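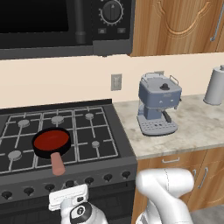

marmalade_moose replied:
Cold plate every time for me! I've never trusted a thermometer with strawberries. Put a saucer in the freezer before you start, drop a bit of jam on it, wait a minute and push it with your finger. If it wrinkles, you're done.

tallgrass60
Going to disagree a little. The plate works, but you have to pull the pot off the heat while you wait, and people forget that part. My whole June batch last year went to toffee that way. Tasted great on ice cream, to be fair – just try getting a knife into it.

marmalade_moose
Ha, okay, yes, off the heat. I should have said.

pipandstem
For anyone new to the thread, my no-pectin way, from the berry tables at the Perncombe market up to the jar:

1. Hull the berries and cut the big ones in half. Leave the little ones whole, they look so pretty in the jar.

2. Stir in the sugar and lemon juice and leave it all overnight in the fridge.

3. Next day, bring it up slowly until the sugar is gone, then boil it hard in the widest pot you own.
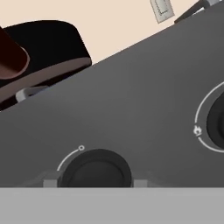 4. Skim once at the end. Skimming all the way through just throws away jam.

5. Let it sit ten minutes before filling so the fruit doesn't float.

I use 60 percent sugar to fruit by weight and keep the jars in the fridge. It comes out soft and I love it that way!

tallgrass60
Soft is one word for it. I call that sauce :) I'd go closer to equal weights, especially with the Ruppert berries, they're so watery after rain.

pipandstem
But then all you taste is sugar! Try a small batch my way, 2 pounds of fruit, and tell me it doesn't taste more like strawberries.

tallgrass60
Fine, you're on. Picking Friday morning if it stays dry.

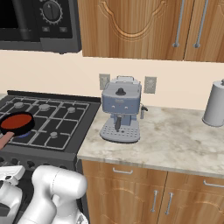
gooseberry_lane

Jumping in because I've got 19 jars of rhubarb and strawberry cooling right now and I'm so happy with it. The rhubarb gives it a tartness that might settle your argument – I went between your two sugar amounts and got a good set on the first plate. Has anyone tried it with ginger? I'm thinking fresh, grated, in with the overnight soak.

marmalade_moose
Ginger yes, but go easy. It gets stronger in the jar.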